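The town that lost its timetable

3 May 2024
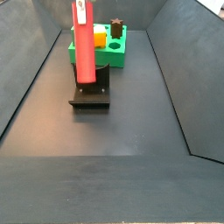
I have lived in Jalthorpe for long enough to remember when the bus times were on the bus stop. They were printed on paper, behind a sheet of scratched plastic, and somebody came out every October to change them. The print was small and the plastic leaked. By February the Sunday service had usually gone green. Still, you could stand there in the rain and find out that the 74 had left four minutes ago, and there is a kind of peace in knowing that.

The paper went last autumn. In its place is a sticker inviting me to download Preverance, an app that will tell me where my bus is, provided I first tell it where I am, what my email address is and whether I would like to hear about offers. I have never wanted an offer from a bus. I want it to turn up and I want it to be going to Sirnon.

Let me be fair to the app. On a good day it shows a little blue bus creeping along the Sirnon road, and I admit I have sat in my kitchen watching it with more interest than I give to most television. On a bad day the little bus goes into the river by the old mill and stays there. Then it vanishes, and the screen says "Due". It can say "Due" for quite a while.

The parish newsletter tells us the change saves £600 a year. I don't doubt it. Paper costs money, and so does the man with the key to the plastic cover. But £600 shared between the 195 stops in the district is just over three pounds a stop, or one coffee from Henríquez, the café by the square, if you skip the cake. For that price I'd have thought we could stretch to being told when the last bus goes.

People assume this is a complaint about age, and that what I need is a patient grandchild. I can work a phone perfectly well. I booked a holiday on one, and only some of it was in the wrong month. My trouble is with the idea that a public fact should live in a private pocket. A timetable on a post belongs to whoever is standing at the post: the visitor with no signal, the boy whose battery died at lunch, the woman who is only deciding whether it's quicker to walk. It also tells you things you didn't ask. I learned from the old one that there was a market-day bus out to the reservoir, and I took it one summer for no reason except that it was there in print. The app has never suggested the reservoir. It knows where I normally go and thinks I should keep going there.

There was a petition, of course. It got almost 1,000 signatures, many of them legible. The reply thanked us for our engagement and gave a link to a survey, which could be completed in the app.

In the meantime a sheet of lined paper has appeared at the stop outside the chemist, in a freezer bag, held on with garden wire. The times are in biro and the Saturday ones have been corrected twice. I checked it against my own bus all last week and it was right every day but Tuesday.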